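4.3 Preparación de la prenda sobre la superficie de doblado

Este apartado es válido para las mesas de doblado Haltano 935 y para cualquier superficie lisa de dimensiones equivalentes. Se refiere a camisas de manga larga con tapeta frontal de botones. Para camisetas y prendas de punto, consulte el apartado 4.4.

Antes de empezar

Compruebe que la superficie está limpia, seca y libre de restos de hilo. Retire etiquetas colgantes, alfileres y clips de cuello. Vacíe los bolsillos.

PRECAUCIÓN: No coloque prendas recién planchadas sobre la superficie. Espere a que el tejido se enfríe por completo. El vapor retenido bajo la tela deja marcas en los acabados claros.

Colocación

1. Sujete la camisa por los hombros y déjela caer sobre la mesa con la parte delantera hacia arriba. El cuello debe quedar orientado hacia la pared del fondo y el bajo hacia el borde frontal.

2. Centre la tapeta. Tome como referencia el punto medio del borde frontal de la mesa y desplace la prenda completa, sin tirar de un solo lado. La tapeta debe bajar recta desde el cuello hasta el bajo.

3. Abroche el primer botón, el último y uno intermedio. En tejidos resbaladizos, abroche todos.

4. Extienda las mangas hacia los lados. Alise cada manga desde la sisa hasta el puño con la palma abierta. El puño puede quedar ligeramente girado; esto no afecta al resultado.

5. Alise el cuerpo desde la tapeta hacia las costuras laterales. Trabaje primero un delantero y después el otro.

6. Asiente el cuello. Presione las dos puntas contra el tejido y compruebe que el pie de cuello no forma una arruga debajo.

NOTA: En tejidos de cuadros, utilice el propio dibujo como guía. Si las líneas horizontales de ambos delanteros no coinciden a la altura del pecho, revise el abrochado antes de continuar – lo más frecuente es un botón desplazado una posición.

NOTA: En prendas con texto estampado en el pecho, los pliegues y el cruce de la tapeta pueden ocultar parte de las letras. No estire la tela para dejar el texto a la vista; alise únicamente los pliegues sueltos.

Comprobación

Antes de pasar al doblado (apartado 4.5), verifique lo siguiente:

– El cuello apunta al fondo y el bajo no cuelga por el borde frontal.
– Las mangas salen hacia los lados y no pasan por debajo del cuerpo.
– La tapeta está vertical en toda su longitud.

Si alguna condición no se cumple, repita desde el paso 2. No corrija la posición una vez iniciado el primer pliegue.

Prendas de gran gramaje

Para franelas y tejidos dobles de hasta 500 g/m², alise el cuerpo en 2 pasadas y deje reposar la prenda un momento entre ambas. Los tejidos más pesados no deben doblarse con la plantilla Karis, ya que el canto inferior no asienta. En ese caso, use la plantilla ancha Trandmont o doble a mano según el apartado 4.7.

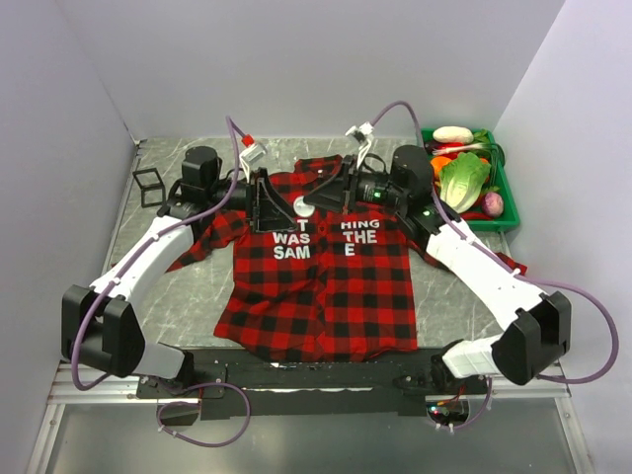

Figura 4-2. Camisa de cuadros extendida boca arriba, con el cuello hacia el fondo.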